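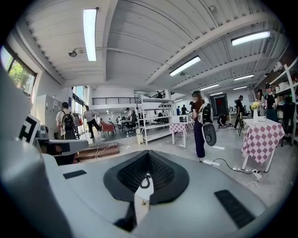 The main floor at the Flindemik open day, with the hand-held grippers out

Taking a mixed-age group to a robotics open day, what should we plan for?

Asked by Lurdes Cordeiro, 8 April 2026

Hello everyone! I help run a homeschool group, and we've been offered places at the next open day at Flindemik, the robotics workshop out past the Skoltmont bus depot. I went by myself to the last one in December, mostly to see whether it would suit us, and I put my picture at the top so you can get a feel for the size of the place. It's a big, bright room with a concrete floor and a mezzanine at the back, and people are working all over it while the visitors are there.

What I liked is that it's real work. People pick up these hand-held grippers and do ordinary jobs with them, and the recordings are used later to teach a robot arm to do the same thing. My daughter Sofia is twelve and has been asking me about it ever since (she wants to know if she could be the one holding the gripper, of course). But we also have a couple of six-year-olds, one boy who finds noisy places hard, and a grandfather who likes to come along and can't stand for very long.

So my questions are these. How long can you realistically stay with younger kids? Do visitors get to try anything, or is it just looking? And is there anything on the floor I should be worried about? I did see cables here and there and a low wooden step, and I have one child who runs everywhere. Any advice from people who have taken a group would be so welcome. Thank you!

Answer from Florêncio Sampaio
Marked as helpful by the person who asked

Hi Lurdes, what a nice outing for them! I took my after-school club two years in a row, so let me tell you what I remember, and forgive me if I go on a bit.

Plan on an hour and a quarter for the little ones. The older kids could happily have stayed until closing. The tour begins with a talk, and the talk is the weak part: our first year it was a good twenty-five minutes with everyone standing. I called ahead the second year and asked if we could do the talk last, and they were very kind about it. The children saw people working first, and then they had questions, and the whole thing went much better.

About trying things, yes, when we went each child over eight had a turn with a gripper at one of the small tables. It's squeezing a handle to pick up a cup or a sponge and putting it down where they tell you. They explained that you have to move slowly and keep the thing you're picking up in view of the camera, and that there's a square black and white tag on the gripper that helps the computer work out where it is. My kids loved that part more than I expected. One girl did it 11 times and had to be peeled away. The demonstrators wear a pack on their backs with the equipment, and our group didn't get to wear those, so warn Sofia in case she has her heart set on it.

The cables are the thing I'd watch. You can see one in your own picture, going over to the power strip on the right. I gave every two little ones one big kid, and the rule was that you hold hands while you walk and let go when you stop. For your runner I would just keep him next to you. If he trips on one of those he could spoil somebody's recording as well as his knees.

For the grandfather, ask for a chair when you book. They found one for my co-leader with no fuss at all. The noise was fine, by the way, mostly people talking, though the ceiling is high and it echoes when there's a crowd. The first slot of the morning was the quietest for us.

Oh, and bring snacks but eat them outside, there's a bit of grass by the parking lot. Have a wonderful time and please come back and tell us how it went!

Answer from tamuno_dad

We paid 71 dollars for the group, not sure if that's changed. Parking fills up. Use the Turkell Street side.

Answer from Tomás Amaral

I agree with most of what Florêncio wrote, but my eight-year-old was told she was too young for the gripper, so I'd get the age limit in writing before you promise anything. It may depend on who's running the table. Ours was a very patient man called Belmiro Meireles, who let her press the button to start and stop the recording instead, and she was perfectly pleased with that.

One more thing for the older ones. Have them write down a question or two in the car. Mine asked how many times someone has to repeat a job before the robot can learn it, and the answer was over 4000 for the one they were working on that day, which was putting lids on food boxes. He talked about it all the way home. I would never have thought to ask!

Comment from Lurdes Cordeiro

Thank you all so much, this is just what I needed. I'm calling tomorrow about the chair and the age limit, and Sofia has already started her list of questions. She's on the second page.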